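Clellby Questions Whether a Basket Can Teach Anyone to Tidy

Storage shop publishes plain guidance on toy clutter and declines to promise calmer homes

2021-08-27 – Clellby, which sells baskets and trays for family rooms, today released a short guide to putting toys away. The company says the guide makes fewer claims than most of what its own trade puts out, and that parents should read those other claims with some care.

The guide, called One Basket First, was written by Hajnalka Erdős, head of product at Clellby. It asks families to begin with a single open basket and a small set of blocks before spending money on anything with drawers, lids or labels.

"Our industry likes to say that the right container changes how a child behaves," said Erdős. "I have worked in it for 8 years and I have yet to see good evidence. A basket holds things. I would be wary of anyone who tells you it does much more."

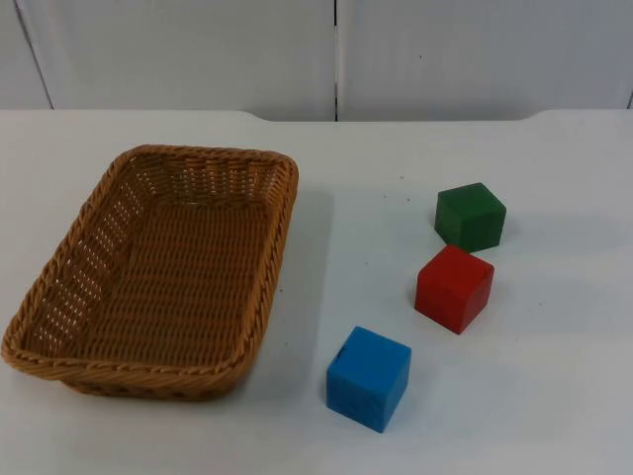 An open woven basket and three blocks on a white tabletop.

The guide takes issue with color sorting in particular. Many toy storage systems give each color or type of block its own bin, and they are priced to match. Clellby sold one such system itself until March and has dropped it from the range. According to the company, customers who wrote in mostly said the bins were mixed up within days, and several asked why blocks that are played with together should be stored apart.

Ľubomír Pešek, who handles customer mail at Clellby, said those letters were more useful than the survey the company paid for. The survey reached 100 households and found that most of them liked the idea of an organized playroom.

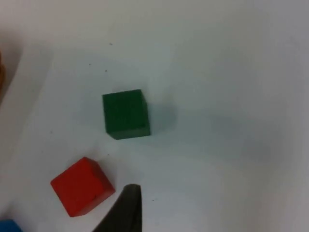
"Of course they liked it," said Pešek. "Ask people if they want a neat room and they will say yes. We learned nothing from that about where the blocks end up at bedtime."

One Basket First runs to 5 pages. It suggests a low basket with an open top, kept where the child plays, with everything going into it in any order. It does not include a reward chart. A section on cleaning points out that open weave lets crumbs and grit through onto the surface below, so the table or floor still needs a wipe.

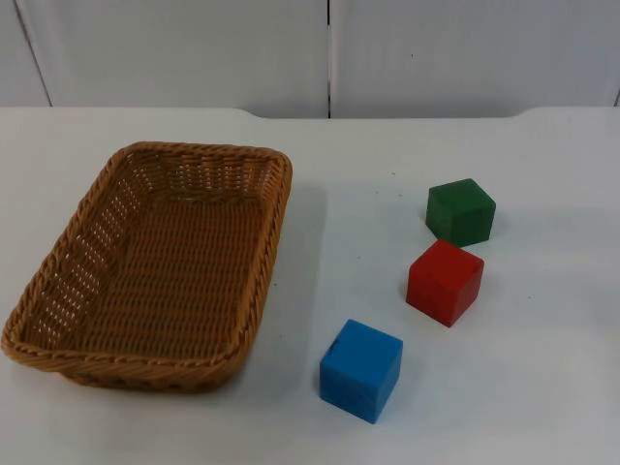 Not everyone at the company was in favor. Irén Major, who runs sales, argued that a storage seller advising people to buy less storage was making an odd bet, and she has not changed her mind. Her objection is printed on the last page, next to a reply from Erdős that concedes part of it.

The guide also leaves open how old a child should be before being asked to tidy up alone. Clellby says the advice it found on this disagreed too much to repeat.
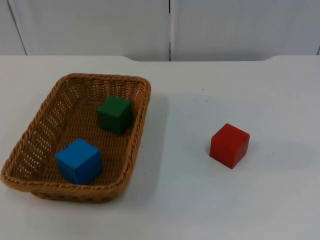

Green and blue blocks in the basket, with the red one on the table.

One Basket First is free in Clellby stores and by mail on request. No purchase is required. The company plans to revise the guide after 2 seasons and says it will print complaints along with any praise.

Press contact: Katalin Farkas, Clellby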